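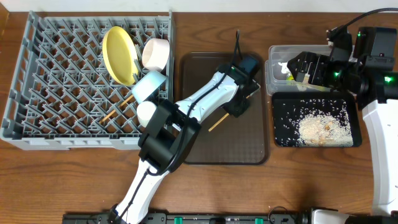 The Puvach table during the clear-up demo: dish rack on the left, brown tray in the middle, rice tray and clear container on the right.

Puvach Two-Arm Tabletop Station

Overview | Demo visits | What's on the table | Setup | Questions from visitors | Booking

Overview

Puvach is a two-arm station for practicing household jobs at table height. Both arms mount on one black rail along the front edge, and the rest of the tabletop stays open for whatever you want to work on. We build it at Lurstead for teaching labs and small research groups, and we love it most when it's busy with ordinary kitchen stuff!

The job we show on visits is clearing up after a meal. Cups, a plate, chopsticks, leftover bits of food, a lot of rice. It sounds easy until you watch a gripper go after a chopstick lying in a smooth tray, and then you find yourself leaning in with everyone else.

Demo visits

The demo room opened to small groups again in January 2021, with a shorter program and more time at the table (we used to spend half the visit on slides, which we don't miss). A visit runs about 100 minutes. You get a short introduction, a full run of the clear-up job, a break, and then the part people come for, where you drive the arms yourself.

Daniyal Sandhu runs the table and will happily stop mid-job to talk about anything you've spotted. Araba Akpalu looks after the hands-on part. She starts everyone on cups and moves them to chopsticks when they're ready, and some visitors are ready a lot sooner than others.

Please don't expect a polished stage show. Things get dropped. Rice ends up on the wood. We leave the failed tries in because they start the best conversations, and a teacher from our May group told us the second attempt at a chopstick was the part her students kept bringing up afterward.

What's on the table

The clear-up job uses dishes you could find in any kitchen cupboard. We picked them for their shapes and colors and because we can replace them the same afternoon.

Dish rack. Gray plastic, with rows of pegs set on the diagonal. A plate can lean in it and a cup can go in on its side, so there's usually more than one right answer for where a thing goes. Long thin items can be laid across the pegs.

Cups and plate. Pink, light blue and white for the cups, yellow for the plate. Cups are the friendly starting point.

Chopsticks. Thin, wooden, and everybody's favorite. The angle of approach matters much more than speed, and you'll feel that within a minute of taking the controls.

Brown tray. Smooth, with rounded corners, see-through enough that you notice the shadows of the arms moving over it.

Clear container. For food pieces. Transparent walls are a nice challenge if you're working on camera-based methods, so bring your own questions about that one.

Rice tray. Black, so the grains show up well. Carleen Partington on our build team wanted loose food in the demo from the beginning and she was right, it changes how people think about what "clean" means.

Setup

Arms: 2, white links with black joint housings
Grippers: black, fingered, one per arm
Mounting: front rail, shared by both arms
Tabletop: wood
Driving modes: hand-guided or recorded playback
Control software: Hedex, installed before delivery
Part number: 1537 (complete station, dishes not included)

Hedex keeps each run as a separate session with your notes attached. Everaldo Falcão wrote most of the session browser, and it's lovely to use. You can jump to the moment a grip went wrong, mark it, and put the next try beside it. Groups on a visit can take their own sessions home if they bring a drive.

Questions from visitors

Can both arms work at once?
Yes. They can share one job or take different sides of the table. New drivers tend to forget the other arm is there, so we begin with one at a time.

Do we need to know how to program?
No. The hands-on part needs no code at all. If your group does program, tell us when you book and we'll leave extra time for Hedex.

Can we bring our own objects?
Please do! Plastic and wood are easiest. Glass is fine if you ask first. One group brought a garlic press and we still haven't worked out a good grip for it.

How many people fit?
We take groups of up to 3 at the controls, and the others can watch from the side of the table and swap in.

Is the station for sale or only for visits?
Both. Most labs visit first, and we think that's a good idea. You'll know after one session whether it suits the way you teach.

Booking

Banafsheh Fallahi arranges visits and loan stations. Write to her through the contact form with your group size, what you'd like to try, and whether anyone needs a seat at the table. The demo room is on the ground floor of the Mercado building, entrance on the courtyard side, with step-free access from the parking lot. Wear sleeves you can roll up.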